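Petek Two-Hand Simulation Kit for School Robotics Clubs
Product no. 2306. Classroom license, download

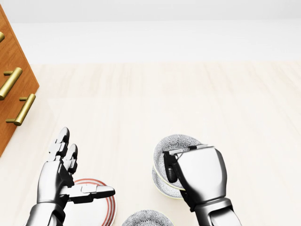 Tableware task, room 29: left hand open over the plate, right hand closed on a patterned bowl.

Petek is a simulation package for clubs and classes that want to teach two-handed robot work and do not have two robot hands. Students control a left and a right metal hand in a simulated room. They pick up household things from the floor, put them down in another place, and save each try as a recording. Later the recordings can be played back, compared, or used to train a simple control program.

The kit was first made for an after-school club in Petach, where the students had one old gripper and a long waiting line for it. Carla Abou Jaoude, who led the club for four school years, wrote the first set of tasks. Most of her tasks are still in the package, with small corrections. The teacher guide is also hers.

What is in the package

The Petek simulator, for up to 29 computers in one school
Left hand and right hand models, same type, five joints of setting for each finger group
Room set with floor, walls and furniture
Object set: plates, bowls, cups, boxes, cloth pieces
Task book for students (PDF, 200 pages)
Teacher guide (PDF)
Evance scoring tool
Competition settings file

Not in the package: computers, game controllers, tracking gloves. The gloves can be ordered separately under product no. 801. They are not necessary for the first half of the task book, and many clubs finish the whole year with ordinary controllers.

The tableware task

This is the task where most clubs spend the longest time, so we explain it a little more.

The student finds plates and bowls on a light wood floor, close to each other. The goal is to lift each piece and bring it to the free part of the floor, with no piece tipped over and no piece hit by the other hand. Each hand may work alone or both may work at the same time. Using both at the same time gives more points, but it is also how most collisions happen.

Bowls are usually the first success. The fingers can go over the rim and press on the inner side, and the shape of the bowl helps to hold it. Beginners often close the hand too strongly, and the bowl turns in the grip. The task book asks them to write down the closing value where the turning starts, and then to work a little below this value.

Plates are harder. A plate lies low and gives the fingers almost nothing to hold. We recommend that students begin with an open hand, palm turned inward, and bring the thumb over the rim before they move any finger. After that there are two usual ways: pinch the rim, or slide the plate a short distance and then lift it. The task book describes both. Please let the students try both before you tell them which one you prefer.

Furniture stands in some rooms, for example a cabinet with brass bar handles. In the tableware task it is only an obstacle. In the later chapter about drawers the handles can be gripped and pulled.

How a lesson goes

The teacher guide is planned for club meetings of ninety minutes. A normal meeting has a short start at the board, where the students draw the path of each hand on paper. Then they work in pairs. One student controls, the other watches the force window and says when a value becomes too high. They change places after each recording. The last part of the meeting is for playback on the big screen.

We were surprised how useful the paper drawing is. Clubs that leave it out come to us with the question why the hands always meet in the middle.

In the second half of the year the pairs become teams of four, and they start with programming. They write short programs in Python which move one hand while a student moves the other one. At the end of the year a team should have a program for both hands. Not every team arrives there, and the guide has a shorter ending for those clubs.

Evance scoring

Evance reads the saved recordings and gives points for time, for safe handling and for smooth movement. The teacher can change the weight of each part. With younger groups we suggest to put time at zero, otherwise they hurry and learn little.

The result is shown as one page for each recording, with a curve for each hand. A red mark on the curve shows a contact that was too hard. Students can click on the mark and the playback jumps to this moment. Pages can be printed for the club notebook.

Evance does not send recordings to us or to any other place. Everything stays on the school computers.

The Jerkier Cup

Clubs with a valid license can enter the Jerkier Cup, our yearly online competition. The name comes from the first season, when the students joked about whose robot moved in the jerkier way. The team with the most uneven movement still gets a special prize, and there is some fight for it.

Teams have two to five members. Each team sends in three recordings of the tableware task and one of a free task which they design alone. The rooms for the competition are opened in January, and all teams receive the same rooms and the same objects. Hand-controlled and programmed entries are judged in separate groups. A team may enter both groups if it has enough members to do so.

The judges look at the Evance points and also at the written report. The report should be short and should tell what went wrong during the work and what the team changed. Reports may be written in any language, but please add a summary in English.

Computer requirements

Windows or Linux, 64 bit
16 GB memory
Graphics card with 4 GB memory or more
Keyboard and mouse for the menu, one game controller for each hand or one controller for both hands in shared mode
Internet only for installation and for the competition

On weaker computers please switch off the metal reflections in the display menu. The hands will look more flat, but the physics stays the same and the points are not changed by it. Small patterns on the bowls can flicker on old screens. The setting "simple surfaces" helps.

Questions from teachers

Can a student use only one hand?
Yes. Every task in the first half has a one-hand version. A student who can use only one controller can choose the shared mode and change between left and right with a button.

Do we need to know programming before we start?
No, the first half of the task book has no programming. For the second half the teacher should be able to read simple Python. The solutions are in the guide.

Can we bring in our own objects?
Yes, in OBJ or STL format. The weight and the friction must be written in by hand. Please begin with something simple like a box. Thin objects sometimes sink into the floor when the contact setting is too soft, and this takes patience to correct.

Can the recordings be used with a real robot?
The finger values can be exported as a CSV file. Some clubs have used this file as a starting point for their own hand from printed parts. We do not give support for it, as every real hand has different limits. Please always run such a hand slowly the first time and with the stop button near.

Is the license for one year or permanent?
Permanent for the version which you buy. Updates are included for two school years. After this the simulator continues to work, but for the competition you need the current version.

May students install it at home?
One home installation for each student of the club is permitted. The teacher makes the codes in the license menu.

Ordering

Orders are accepted from schools, libraries and youth clubs. Please write product no. 2306 on the order and the name of the teacher who will receive the license codes. The codes come by e-mail, normally on the next working day. A trial version with the first two chapters and one room can be downloaded without an order, and the work saved there can be opened later in the full version.

Related products
801 Tracking gloves, pair, sizes S to L
Petek task book, printed and spiral bound
Evance extra licenses for judging teams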